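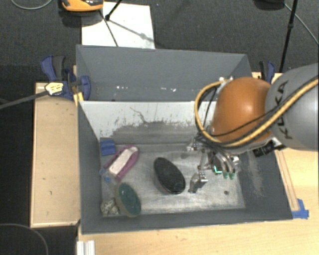

Brazo KUKA sobre una caja gris con objetos pequeños.

Quiénes somos

Givlow es un centro de orientación para parejas y familias. Pequeño, de barrio, con más sillas que despachos. Hacemos sesiones de pareja, grupos de padres y madres, talleres de fin de semana y un curso largo para novios que se llama Karkix (luego lo explicamos).

Empezamos con un grupo de seis personas en el salón de Lesia Ivanyshyn. Tema de aquella primera tarde: cómo discutir de dinero sin acabar durmiendo en el sofá. Se alargó hasta la cena. Al mes siguiente vinieron el doble y hubo que pedir sillas a los vecinos del segundo. De ahí a alquilar un local, pues año y medio de papeleo y una reforma que preferimos no recordar.

A quién atendemos

Parejas con niños pequeños, sobre todo. También parejas sin hijos, parejas que se acaban de mudar juntas, familias reconstituidas, abuelos que cuidan a los nietos tres tardes por semana y no saben cómo decir que están cansados. Personas separadas que tienen que seguir hablando todos los días por el colegio, el pediatra, las botas de fútbol.

No hace falta estar en crisis. Mucha gente llega porque lleva meses hablando solo de la compra y de quién recoge a quién.

Qué hacemos

Sesiones de pareja. Setenta y cinco minutos, presencial o por videollamada. La primera es para conocernos y no compromete a nada.

Grupo Primau, para padres primerizos. Un encuentro cada dos semanas, con bebés bienvenidos – hay alfombra, cambiador y microondas. Se habla de sueño, de reparto de tareas, de suegras, de lo que salga. Máximo 16 personas por grupo, y no lo ampliamos aunque nos lo pidan.

Karkix. Curso para parejas que van a casarse o a vivir juntas. Ocho encuentros. Dinero, familia de origen, hijos sí o no, fe (si la hay), vacaciones, mascotas. Lo del nombre: era una palabra que se inventó la hija de Azra para las peleas que empiezan por una tontería. Se quedó.

Retiro de marzo. Dos noches fuera, en la casa Sumampouw, sin niños. Charla por la mañana, tarde libre, cena larga. Las plazas salen en otoño y se acaban pronto, avisados quedais.

El equipo

Lesia Ivanyshyn. Fundadora. Terapeuta familiar, madre de tres, lleva las sesiones de pareja y casi todas las de los viernes por la tarde, que son las más pedidas.

Adi Wattimena. Coordina Primau. Fue maestro de infantil muchos años y se le nota, canta cuando recoge la sala.

Azra Janevski. Mediadora. Separaciones, acuerdos de crianza, conversaciones dificiles entre hermanos por el cuidado de los padres. Atiende en español y en inglés.

Dimas Purba. Karkix y retiro de marzo. Está casado con Adi en lo laboral, dicen ellos, por las horas que comparten mesa.

Selma Vasić. Recepción, agenda, facturas, llamadas. Si escribes al centro, te contesta Selma.

Cómo trabajamos

Escuchamos a los dos. No tomamos partido ni hacemos de juez. Si vemos que necesitas otra cosa (un psiquiatra, un abogado, un médico) te lo decimos y te pasamos contactos. En situaciones de violencia no hacemos terapia de pareja: atendemos por separado y derivamos a los servicios especializados.

Lo que se cuenta en la sala se queda en la sala. En los grupos también, y se recuerda al principio de cada encuentro.

Algunas cosas prácticas

Por el centro han pasado ya 600 familias. La biblioteca de préstamo tiene 200 libros, entre cuentos para los pequeños y lecturas para mayores; se llevan un mes, y por favor devolvedlos, que el de los celos entre hermanos lleva desaparecido desde el invierno.

Tenemos un fondo de ayuda para quien no puede pagar la tarifa completa. Este año son 3000 euros, que salen de las cuotas del retiro y de donativos. Se pide por correo, sin justificantes raros, solo contando la situación en un par de líneas.

Las cancelaciones, con un día de antelación. Niños enfermos = excepción, ya sabemos cómo va esto.

Dónde estamos

Bajo izquierda, junto a la panadería. Timbre con el nombre Givlow. Si vienes con carrito, entra por el patio, que la puerta principal tiene dos escalones. Aparcar cerca es complicado, mejor en autobús.

Recepción por las mañanas y de lunes a jueves tambien por la tarde. En agosto cerramos dos semanas, aunque Selma mira el correo de vez en cuando.

Página actualizada: 15 jul 2025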